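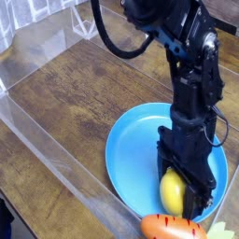
A robot arm, a yellow lemon and a blue plate. The carrot is waiting its turn.

THE ARM THAT LOVES LEMONS
A visit to the open day at the Jarman workshop, Ondport

If you are expecting a robot with a face, sit down and have a cookie, for there is bad news. The robots at the Jarman workshop do not have faces. They do not say "Greetings, Earthling." Most of them don't even have legs. What they have is one arm each, and the arm is bolted in place, so if you hide behind the snack table you are perfectly safe.

The workshop opens its doors to visitors once a year, and this year our magazine was allowed in on the promise that we would not touch the red buttons. (There were two. We did not touch either of them. It was a long afternoon.)

The demonstration with the biggest crowd was also the one with the silliest props. A robot arm had a toy lemon and a blue plate, and there was one thing people wanted to see: the lemon and the plate getting together. You could do this when you were a baby. You could probably do it while asleep. Grown adults were leaning over each other to watch a machine try it.

Why is it hard?

Try an experiment at home. Put a lemon on the kitchen table, shut your eyes, and pick it up using only your thumb and one finger. No feeling around first. Your hand has to land in the right spot, at the right height, open wide enough, and then squeeze just enough. Too little and the lemon drops. Too much and you have lemonade in your sleeve.

A robot has the same worries, with one more on top. It doesn't know what a lemon is. To a robot, a lemon, a tennis ball and a baby chick are all yellow things, which is why you should never lend a robot your baby chick.
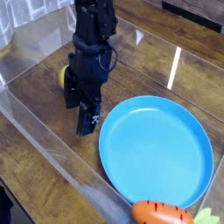
Zinimach for Young Tinkerers, Issue 61

Now for the parts. The part that grabs is called a gripper. Yours is called a hand and has five fingers, and you spend a lot of time getting jam on them. The lemon robot's gripper has two. They move apart to open and together to close, and that is the whole list of tricks. It can't point. It can't wave. It can't play the piano, except very badly.

Further up are the joints. Your arm has a shoulder, an elbow and a wrist, and a robot arm bends in places like those too. Inside a joint like this there is a motor called a servo. A servo is a motor that can be told where to stop. An ordinary motor just spins until somebody switches it off, like a little brother after birthday cake. A servo can turn a small amount, stop, and hold still. Several of them working together can swing an arm out over a table and lower it gently.

Then there are the cables. Some carry power and some carry messages, and they hang in loops for a good reason. If a cable were pulled tight, the first big bend would yank it out, and the robot would be a very expensive coat rack. The loops give it room to move.

You may be wondering about the clear walls. They let everybody see in and keep everybody's fingers out. They also come in handy if a lemon makes a run for it. A small boy next to us asked whether the walls were there to protect us from the robot or the robot from us, and the guide thought it over for longer than we liked.

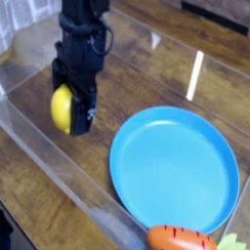
So how does a robot learn a job like this? There are a few ways, and the guide at our table went through three of them.

The first way is to write down every move. Go left this far. Go down this far. Close. Go up. This works wonderfully until somebody bumps the lemon. Then the robot marches off to the old spot, grabs a handful of air, and carries the air very carefully to the plate. It will look exactly as proud as if it had done it right, because it has no face.

The second way is to give it a camera, so it can find out where the lemon is before it sets off. Cameras help a lot, but they get fooled. A shiny table or a bright reflection can look like something important when it's only the sun being annoying.

The third way is to show it. A person steers the arm through the job while a computer keeps a record of how every joint moved. Then the person does it again. And again. One practice set might have 1000 tries in it, with the lemon starting somewhere different each time. If you have ever complained about writing out your spelling words 12 times, please think of the person with the lemon.

After all that practice, the computer looks for what the good tries had in common, and builds up its own idea of how to do the job. People call this learning from demonstration. It is also how you learned to tie your shoes, if you have learned to tie your shoes.
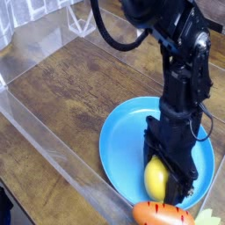
Words by the Snack Table Reporter, Matcombe office

What is it all for? We asked that, and felt rather clever. There is no great shortage of people who can put a lemon on a plate.

But picking a thing up and setting it down is hidden inside a huge number of jobs. Packing a box is mostly that. So is unloading a dishwasher, sorting the recycling, or handing a cup to someone who can't reach it. Get good at the lemon and you have made a start on the cup. Toys make sensible practice because they don't go moldy and they don't mind being dropped.

We also asked if the robot ever gets bored. The guide said no. We asked if the guide ever gets bored, and the guide said it was nearly time for the next group.

Words to show off with

Gripper: the part that grabs.
Servo: a motor that can be told where to stop.
Joint: a place where an arm bends, yours included.
Demonstration: showing how a thing is done, preferably while people clap.

Try it yourself

You need a friend, a blindfold, a plate and a lemon. One of you is the robot and wears the blindfold. The other gives the orders, and may only say "left," "right," "forward," "back," "up," "down," "open" and "close." The robot must do exactly what it is told and nothing else. Swap over when the lemon is on the plate or when you have stopped speaking to each other.

Send us your best score and a drawing of your robot by the end of October. Please do not send the lemon.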